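Week 6: Gray is a color too

Reading before class: the chapter on neutrals in the course pack, plus the two-page sheet on mixing by eye. Bring your paint box, a scrap of white card and a scrap of black card. We start at the tables, so grab a seat near the windows if you can.

Last week we pushed yellows around until they turned green, and I know a lot of you would have happily stayed there. This week is quieter and, to my mind, even better. Once you learn to see gray properly you start finding it everywhere – in shadows on snow, in old roof slates, in the whites of a portrait – and almost none of it is the same gray twice.

1. Value comes first

Value means how light or dark a color is. Before you ask whether a gray is warm or cool, ask where it sits between white and black. Squinting helps a lot. So does looking at the thing next to it, as a gray patch on white card looks much darker than the same patch on black card. Try it! Paint one patch, cut it in half, and lay one half on each card. The first time I did this I was sure somebody had swapped the paint on me.

This effect is called simultaneous contrast. Your eye judges a patch partly by its neighbors, and it keeps doing so even when you know about it. Knowing the name doesn't switch it off, so go on testing with cards.

2. Flat fields and edges

A large even area of dark gray can feel heavy, or restful, or like deep space. What tips it is usually what happens along the borders. One lighter shape near the bottom and the whole field seems to drop back. Take the lighter shape away and the field comes forward again and sits there like a lid. 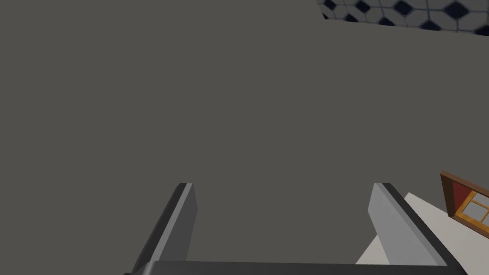

Annag MacBrayne wrote on the class board that she still sees a big gray as unfinished, as if the painter had run out of ideas, and wanted to know how much of a picture you can give over to one flat value before people stop looking. Vimala Kartha answered that it depends on the size of the thing, and that a gray she would walk straight past on a postcard had kept her standing in front of a tall canvas for ages.

I love this argument and want to carry it on in class. My own view is close to Vimala's, but Annag has a point about small work. Bring one example for each side.

3. Three ways to mix a gray

Black plus white. Quick, even, and often a little blue once it dries. Good for value charts.

Two opposites. Blue and orange is the pair to begin with. Add the orange in tiny amounts and watch for the moment the blue lets go. These grays lean one way or the other, and the lean is where the fun is.

Leftovers. Scrape the palette together at the end of the day. You'll never get the same one again, so write down roughly what went in.

For the exercise we use Ploteck student gouache, tubes 17 and 19 on the shelf list, along with white. Please put the caps back on.

4. Exercise for the portfolio

Make a nine-step scale from white to black. Then make a second scale with the same values, mixed from blue and orange. Set them side by side and squint until they match. If step four jumps out, it's nearly always too light – mix it again and glue the new one over the top.

Hand in both scales on one sheet, with your name on the back. Yoon-hee So has the spare card in room 315 if you run short.

Due 15 June 2025. Next week: colored shadows, and why we'll be painting eggs.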